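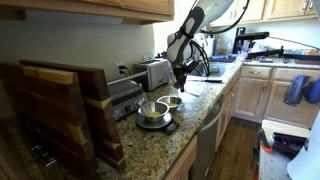
Kitchen trials put two grippers side by side

A comparison of robot grippers has moved out of the workshop and into a home kitchen in Illby, where the engineering firm Trasora is testing how well two sets of fingers cope with bowls, spoons and a set of scales.

The trials began in July. They compare a gripper with thin, jointed fingers, supplied by Stoven, with an older design from Myklebust that uses flat pads. Each is due to make 100 attempts at every task on the list, and the arm and control software stay the same throughout.

"We had good results on a bench with blocks and cups," said Joar Lundgren, who is running the tests. "Bowls are harder. The rim is thin, the sides slope and the steel is shiny, so the cameras get a lot of glare."

Small cameras at the wrist give the controller a close view of the worktop. Lundgren said the team wanted to know how much of an object could be hidden by the fingers before the software lost track of it.

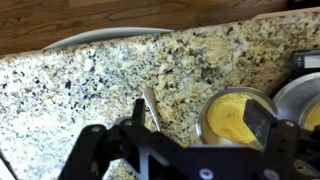
The view from the wrist camera, with the tip of a metal utensil between the fingers.

Picking up cutlery has taken the most time so far. A spoon lying flat on stone leaves very little room for a finger to get underneath, and the speckled pattern of granite makes thin edges harder for the software to find. Trasora has collected 710 recordings of this task alone and plans to use them to adjust the approach angle.

The weighing tasks are simpler to score. The arm is asked to place a bowl on the scales, let go and move clear. An attempt fails if the bowl lands off the platform or if the fingers are still touching it when the reading is taken. The target weight for the bowl and its contents is 200 grams.
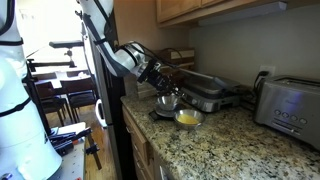 The gripper over a small steel bowl on the scales, with a second bowl beside it.

Both grippers will also be tested on glass. Clear bowls can confuse depth cameras, which may pick up the counter behind them instead of the rim. The firm is comparing two camera positions — one at the wrist and one set further back — to see which gives the steadier result.

Lundgren said he did not expect one gripper to come out ahead on everything. Early attempts suggest that the thinner fingers are better in tight spaces, while the pads hold a heavy bowl more firmly. Of the first 346 attempts across all tasks, most of the failures came at the moment of letting go.

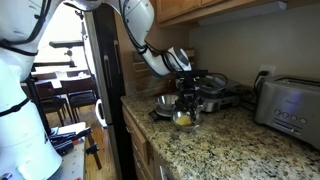
What happens next

The team will repeat the full list with a second controller before the autumn. Trasora says it will publish the scores for each task, along with the settings used for both grippers.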